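Skorex Bench Oil 60
Penetrating finish for timber tabletops, benches and kitchen work surfaces

Product type: single-component oil and hard wax blend, solvent reduced
Sheen: satin
Colour: clear, warm amber cast
Pack sizes: 1 L, 4 L
Availability: stocked in store and online. The 4 L tin is shipped by road freight only.

Overview

Bench Oil 60 is a low-build finish for interior timber that is handled, wiped and loaded daily. The oil fraction penetrates the open grain and cures within the surface fibres. The wax fraction remains at the surface and sheds water long enough for a spill to be wiped up. No continuous film is formed, so worn areas can be recoated locally without stripping the whole top.

The product replaces Bench Oil Standard, which has been discontinued. The two may be applied over one another once the earlier coat has fully cured and been abraded. Colour on pale species is slightly warmer than with the previous formulation. On medium and dark species the difference is negligible.

Suitable substrates

Solid hardwood and softwood, including blackbutt, spotted gum, Tasmanian oak, radiata pine and recycled messmate. Veneered board is suitable provided the face veneer is thick enough to tolerate sanding. Oily species such as teak should be wiped with methylated spirits immediately before the first coat.

Not suitable for melamine, previously varnished timber, exterior decking or any surface in permanent contact with standing water. For exterior work refer to Gukness Deck & Rail.

Technical data

Solids by volume: 73%
Coverage, first coat: 15 m² per litre on sanded hardwood
Coverage, second coat: 20 to 30 per cent better than the first
Flash point: 60 °C, closed cup
Touch dry: overnight at normal room temperature
Shelf life: two years unopened, stored upright

Drying times lengthen considerably in cold or humid conditions. Do not apply when the timber surface feels cold or damp to the hand. Moisture content should be checked with a pin meter on slabs thicker than 40 mm.

Appearance in service

Oiling deepens the contrast between earlywood and latewood and shifts most species toward orange or brown. The shift is strongest on timbers that already carry a red or honey tone. Adjoining parts such as upstands and backboards may finish darker or lighter than the top, even when cut from the same species, and should be test-coated together where a close match is required.
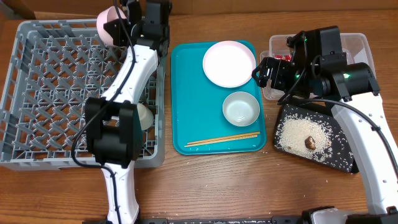 Application

Sand to 120 grit, then 180. Finer grits close the grain and reduce uptake. Vacuum, then wipe with a clean lint-free cloth.

Stir the tin thoroughly. Do not shake. Apply a thin, even coat with a short-nap roller or white pad, working along the grain. After 15 minutes remove all surplus with a dry cotton cloth. Surplus left on the surface will cure soft and mark readily.

Denib with a grey pad once dry and apply the second coat at half the rate of the first. End grain normally requires a third coat. Treat the underside of unfixed tops with at least one coat to limit cupping.

Return to service

Light use is permitted once the surface is dry. Keep free of water, rubber feet, mats and drying racks for one week. Rubber and soft vinyl can leave permanent marks on a partially cured surface. Hot cookware must be placed on a trivet at all times.

Care and maintenance

Clean with a damp cloth and a neutral detergent. Lift dish racks and trays regularly so that trapped moisture can evaporate. Avoid citrus cleaners, bleach and abrasive creams.

Recoat when water no longer beads. For domestic kitchens this is typically once a year, with sink surrounds requiring earlier attention.

Safety

Cloths soaked with this product can self-heat and ignite. Lay flat outdoors to dry, or immerse in water in a sealed metal container before disposal. Ventilate the work area during application and overnight. Keep out of reach of children. Read the safety data sheet before use.

Related products

Plunda White Pads, pack of 10
Plunda Short-Nap Roller, 100 mm
Mokgethi Neutral Timber Wash, 500 mL
Gukness Deck & Rail, 4 L and 10 L

Returns

Unopened tins may be returned within 60 days with proof of purchase. Opened or tinted product cannot be accepted. Freight on returned goods is payable by the purchaser.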